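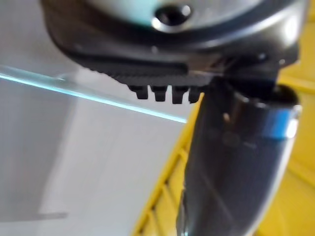
Wrist camera view of the gripper, with the ribbed pad over the edge of a clear pane and a yellow lattice behind the finger.

Handling clear sheet: what goes in the written rules

Setareh Jalali writes cell procedures for Plollel, a small integration firm that sets up robot handling for shops cutting clear sheet. Her documents are short. The one she was revising when we spoke, on a Wednesday in May, runs to five pages, and she wanted it down to three.

The procedure covers picking single panes and placing them in slotted racks. It applies to glass and acrylic alike, with separate force settings for each. Jalali began with the part of it that gets the most questions from customers, the section on what the wrist camera may be used for.

"The camera is there for confirming, and the rule says so in the first line," she said. "It may confirm that an edge is where the program expects an edge. It may not be used to search for one. If you let it search, sooner or later it will find a reflection and the arm will go to the reflection."

Clear material gives a camera very little to work with. The face of a pane is close to invisible and the edge shows as a bright line whose strength varies along its length. Jalali's procedure therefore requires that an edge be found over a stated length before the approach continues. A single bright point does not count, and neither does a line that changes direction. The metal parts of the hand also produce highlights, and these have to be masked out in the vision settings each time the hand is changed.

"People copy the mask from the last job," she said. "The mask belongs to the hand. If the finger has been swapped, or the collar has been turned, the old mask is wrong and it has to be drawn again. It takes a few minutes. I put it on the sign-off sheet so there is a signature against it."

The background is treated as part of the cell. Under the procedure the surface behind the pick position must be plain and matt, and racks must be of a single colour within any one cell. Jalali has no strong view on which colour. She asks only that it is written down and that a replacement rack is the same.

"A yellow rack is fine and a blue rack is fine. One of each is a fault waiting to be reported. The slots make a regular pattern of light and dark, and the settings have been made for that pattern. Change the rack and you have changed the sensor, as far as I am concerned."

The section on contact is the longest. It requires the operator to inspect the pads at the start of each shift, with the arm stopped and isolated, and to look along the ribs for chips of material. A fragment caught between two ribs presses on one point of the pane. The teeth below the pad are checked for play by hand. Any tooth that moves means the pad comes off and a new one goes on, and the old pad is marked so that it does not find its way back into the drawer.

Asked whether the check could be done every other shift, Jalali said that she had been asked before.

"Serside wanted it weekly. They are a careful customer and they had a case for it, which was that their pads lasted. I asked them for the records and the records were the shift checks. If you stop making the check you no longer have the evidence for stopping it. We left it as it was."

Serside runs two of the cells to the procedure. Bahrami, a picture-framing supplier, runs another with thinner sheet, and it was there that the rule on speed was tightened. The limit near the rack is now 40 millimetres per second, and it starts 100 millimetres out from the first slot. Before that the document said "reduced speed" and left the number to the person setting up.

"I wrote 'reduced speed' myself, so I can't blame anyone," Jalali said. "Reduced from what? Bahrami had it set one way and Serside had it set another, and both had followed the document. A rule that two people can follow and end up in different places needs a figure in it."

Adjectives are now the first thing she looks for in a draft. "Gentle", "firm" and "clear of the rack" have all gone. Where a figure cannot be given, the procedure names the person who decides and the form on which the decision is kept.

On breakage the text is blunt. If a pane cracks, the arm is stopped where it is. It is not sent home, as a cracked pane may still be held at one corner and the home move would carry it across the cell. The area is cleared by a person in cut-resistant gloves and eye protection, with the power isolated and the lock in that person's pocket. Restart needs a second signature.

Some operators dislike the second signature, in particular at night when there are few people in the building. Jalali has kept it, but the current draft allows a shift lead from the next line to sign. She described this as a compromise she could live with.

She is less settled on logging. The cells run on a controller package called Viltero, which can keep the camera image from each pick. The procedure asks for the images to be kept for five working days. Jalali would like longer and the customers would like shorter, mainly on grounds of storage.

"The image is the only thing that tells you where the pad was relative to the edge at that moment. The force trace tells you something was touched. I want both, side by side, with the same time on them. If the clocks are out by half a second then the pair is no use, so there is a line in there on setting the clocks as well."

The revised draft goes to both customers for comment before it is issued. Jalali expects the rack colour rule to come back with remarks on it, and the page on masks to come back without any - "that worries me more, it usually means it wasn't read". She has asked each site to return it with the name of the person who tried the steps at the machine, and will not number the issue until those names are in.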